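Most advice on sorting out a kid's old toys starts with the bin. I think it should start with a table.

We did ours in Clerwood over a long weekend in April. There were 31 soft toys, and on the floor they were just a heap. Up on a table, one at a time, each got a fair look.
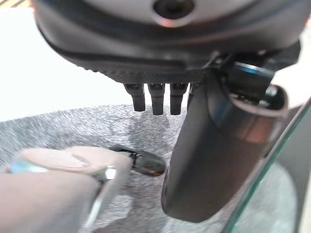

The books say to decide in 30 seconds. That's fine for odd socks. A plush toy takes longer, and I don't see the harm in that. Check the seams, squeeze the stuffing, then choose — keep it, mend it or pass it on.

A plain tray helps too. Anything that needs a stitch goes in there and stays off the shelf until it gets one. 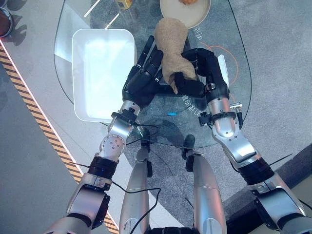

The worn ones are the hardest. A lumpy toy has usually been somebody's favourite, and shops won't take it. I'd keep 2 of those and not feel bad about the cupboard space.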